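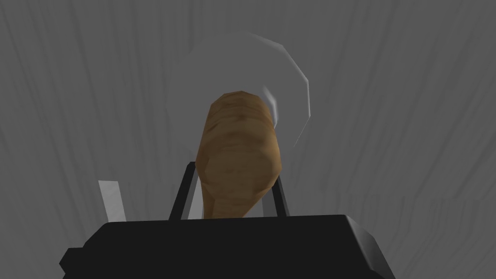 One reader from Mendoza wrote to ask whether counting to 100 is too much for a four-year-old, and whether her son should know his numbers by sight before he starts. My answer was no and no! Little ones can dive right into a number path, and they pick up the numerals as they hop along it.

I love number paths because kids get to move. All you need is sidewalk chalk (or painter's tape if you're stuck inside) and a beanbag.

Step 1: Draw the path
Make a row of boxes big enough for two small feet. Start with 1 to 10, and write each number large and facing the child. When that feels easy, stretch it to 19. The teens are tricky, so expect to stay there a while.
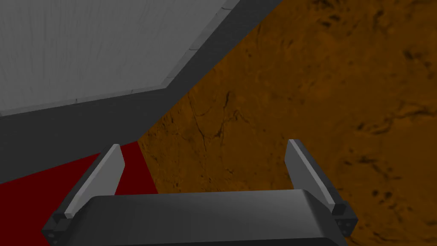
Leave a blank box at the front, too. It makes a great starting spot, and later on you can write a zero in it.

Step 2: Hop and say
Have your child hop one box at a time and say each number out loud as they land. If they skip one, just hop back together and try again. Silly voices are very welcome! My kids did the whole path as frogs last June and begged for more.
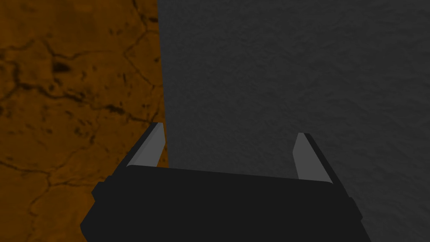
Orange-brown on one side, dark gray on the other

Step 3: Toss and find
Now bring out the beanbag. Your child tosses it, runs to the box, and names the number. Then ask, "What comes next?" For an extra challenge, ask what comes before. That one is much harder, so give them plenty of time to think.
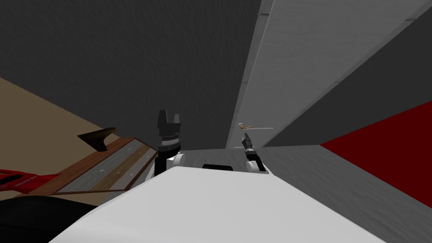 Step 4: Play Gristlow Says
Gristlow is our grumpy number monster, and he gives the orders. "Gristlow says stomp on seven!" "Gristlow says sit on the number after four!" Take turns being Gristlow so your child gets to boss you around. They will adore it, and you'll hear them using number words all afternoon.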